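The second proof of the paperback came on 16th May, and I've now read it all the way through with a pencil. I said in my last post that I would write up how the print version was going, so this is mostly for the two or three of you who asked.

For anyone new, Pallside is my second novel. It has been out as an ebook since October. I had no plans to do a paperback at all. Then my aunt's reading group wanted to do it, and half of them don't read on a screen, and I told them I'd look into it.

Looking into it took most of the winter. An ebook doesn't care how long a line is. The reader picks the font and the size and the text pours in to fit. With a printed page somebody has to decide all of that, and if you're doing it yourself it's you. I laid out the first version in the same word processor I wrote it in, and on my monitor it looked fine.

The first proof was bad. The inside margins were too narrow, so you had to crack the spine to read the ends of the lines on the left-hand pages. Chapter 9 started at the foot of a page with a single line of text under the heading. The page numbers were in a different font from everything else, and I still don't know how that happened. I marked 81 things to fix, and that was before I got to the actual sentences.

I went back and did it properly the second time. Wider inside margin, slightly smaller type, every chapter starting on a fresh page. I used a layout program called Motaung, which I bought with some of the ebook money. It's slow on my laptop and the help pages are thin, but it handles hyphenation well and it lets you lock the lines so they sit level across both pages. It took me four evenings to learn enough to be useful and another week to do the book.

The bigger job was the text. I hadn't planned to touch it. The book was finished and people had paid for it. But reading on paper is different for me, and I kept stopping at places I had gone past dozens of times on the screen. There was a long stretch in the middle where Susuna (the town, not a person – I've had that question more than once) gets described street by street as if the reader was planning to move there. I took most of that out. I also cut a dinner conversation that said the same thing as the one before it.

In total I removed 2934 words. I went back and forth over whether that was fair to people who bought the ebook, and in the end I updated the ebook to match. If you have the old version, you should be able to download the new one from wherever you bought it. The story is the same. Nothing happens that didn't happen before, and the ending is untouched.

With the cuts and the new type size, the book comes to 221 pages. The first proof was a good deal thicker. Fewer pages means a lower print cost, and that lets me set a price I don't feel bad about. I'll post it when the listing goes up.

I'm printing through Cusitness, a small outfit that does short runs. Their cream paper is nicer than the white, and the matte cover is better than the glossy one, which showed every fingerprint. Their upload form rejected my cover file three times over the width of the spine. If you change the page count by even a little, the spine changes too, and the cover has to be redone to fit. So finish the inside first and leave the cover alone until then. I did it the other way around and made the same cover three times.

As for the second proof, I have a short list. Two typos, one of them in the dedication. A missing scene break in chapter 14. One line on the copyright page that runs too close to the edge. The margins are right now and the book stays open on the table without a fight, at least from the middle on.

I'll make those changes this week and order one more copy to check. If that one is clean, I'll approve it.

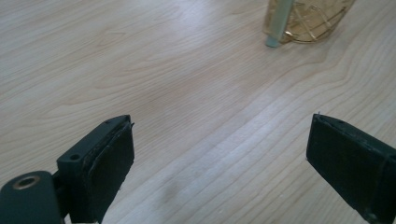
After that I'm going back to the third book, which has been sitting at chapter six since the first proof arrived.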